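Plostell launches toy burger counter set for nurseries and primary schools

17th December – Plostell, the maker of play and learning materials for early years settings, today announced the Turnetar burger counter, a table-top play set in which children build a burger layer by layer from replica ingredients. The set will be supplied to nurseries and primary schools from April.

The Turnetar counter has been developed with teaching staff at the Zieliński nursery group, where earlier versions were in use throughout the autumn term. It is intended for children aged 3 and over and may be used by one child or by a small group taking turns.

Play centres on a shallow metal tray, on which the burger is put together. Clear holders are set out on either side, so that the ingredients can be stood upright, seen at a glance and picked up one at a time. The pieces include bun halves, lettuce, tomato, cheese and a burger patty. Staff may call out an order for the child to follow, or leave the child to decide what goes in. 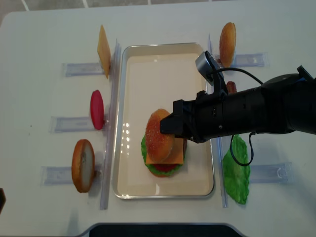
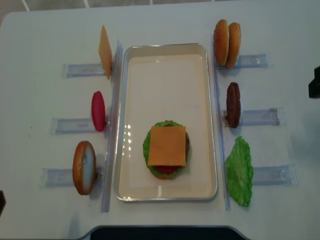 The Turnetar burger counter, with toy burgers part-built on the tray.

"Pretend cooking has always had a place in the nursery, but the food often ends up at the bottom of a box," said Halina Kubiak, Head of Product at Plostell. "We wanted each ingredient to have a place where a child could find it, and where it could be put back at tidying time. Staff asked us for that more often than for anything else."

Lena Kurek, who leads early years practice at Zieliński, said: "Our children talk a great deal while they play at the counter. They ask one another what comes next, and they argue over whether the cheese goes above or below the tomato. Those are useful conversations – they bring in words for order and position without a formal lesson."

A printed guide for staff comes with every set. It contains order cards, suggestions for shared play and advice on cleaning and storage. Replacement ingredients will be sold separately.

The first production run will be limited to 800 sets. Settings that register before the end of January will be given priority, and orders will be confirmed in writing.

About Plostell

Plostell designs and supplies play materials for early years and primary education. Its products are used in more than 700 settings and are distributed by Namura.

Press enquiries should be addressed to the Plostell press office. Sample sets are available to education publications on request.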